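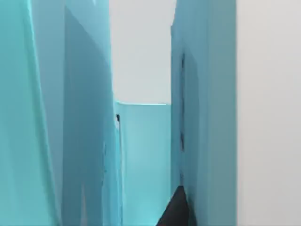 How Do You Show a Robot a Task?

Last updated: March

A robot arm does not know what "put the cup in the box" means. Someone has to show it. Showing a robot a task is called a demonstration, and there are 2 common ways to give one.

Moving the arm by hand

The teacher holds the arm and guides it through the task. Sensors in each joint record the angle many times a second. The recording can be played back later, joint by joint.

Moving the arm by remote control

The teacher holds a controller and the arm copies the movement. The arm can be real, or it can exist only inside a computer program called a simulator. In the Varnorier simulator, a small camera view shows what is close to the gripper. A gripper is the robot's hand. On the table in one practice task are an orange-brown box with an open top and a trophy cup with a curved handle. The dark wedge at the bottom of the view is a gripper finger.
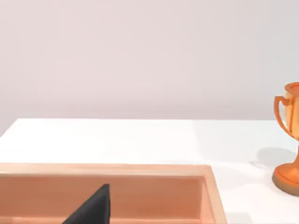

From recordings to rules

One demonstration is not enough. The cup may start in a different spot next time. A teacher might record 100 demonstrations of one task, and a large collection can hold about 3,000. A learning program compares the camera views with the movements recorded at the same moments. It then works out which movement to make for a view it has not met before.

2 comments | Share

This site uses cookies. Accept or change settings.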